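About Us

Bronier Toy Library. Vallejo, the low end of town, two doors up from the bus stop. Open Thursday through Sunday.

We lend toys. Like a book library but louder. You join, you pick, you take it home for two weeks, you bring it back with most of the pieces. Then you pick again. That's pretty much the whole thing.

How it started: Purificación Lorente had a garage full of stuff her kids had outgrown and neighbors kept asking to borrow it. She wrote it all down in a notebook. When the notebook filled up she got the storefront. Wichai Yimyam came on that November to fix a shelf and is still here, he does repairs, the catalog and most of the Saturday story hour.

What we've got right now: 1,144 toys and games on the shelves, 688 member families on the books. Play food, puzzles, train track, blocks, dress up, ride-ons (the ride-ons have a waiting list, sorry). Also a good shelf of board games for grownups, which hardly gets used in summer and is bare by the holidays.

Play sushi, with the red-orange knife. 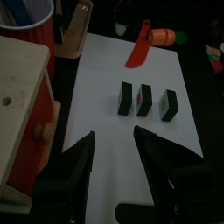
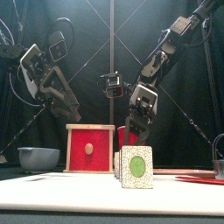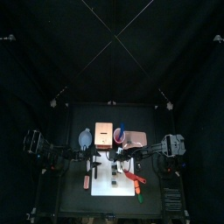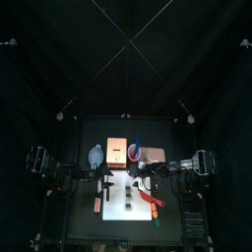
Membership is by household. One card, up to 6 toys out at a time. Grandparents can have their own card, lots of them do. Day cares and home schoolers get the bigger card, ask at the desk and we'll explain it, takes two minutes.

Late? We don't fine. We will text you. After 14 days late we text you more. Lost a piece, just tell us. Wichai keeps a wall of drawers with spares and there's a decent chance he has it. If a whole toy is gone we'll work out something fair.

Cleaning. Everything gets wiped down when it comes back, soft things get washed, and it all gets counted before it goes on the shelf again. So please dont wash the wood ones yourself, they swell.

Paying: cash, check, Visa. Dues cover rent and batteries and not a lot else. If dues are a problem, say so to Purificación and she'll sort it out, no forms.

Donations yes, but call first. We're short on space. No car seats, no cribs, nothing with a missing battery cover. Jigsaws only if you've done them lately and know they're complete. The Trurnley wooden train sets we will take in any condition at all, even just the track.

Parking is on the street and in the lot behind, come in by the back door if you have a stroller becuase the front step is high. Bathroom is on the left past the puzzles. Returns box is by the front door, small toys only. Bigger things, bring them in when we're open.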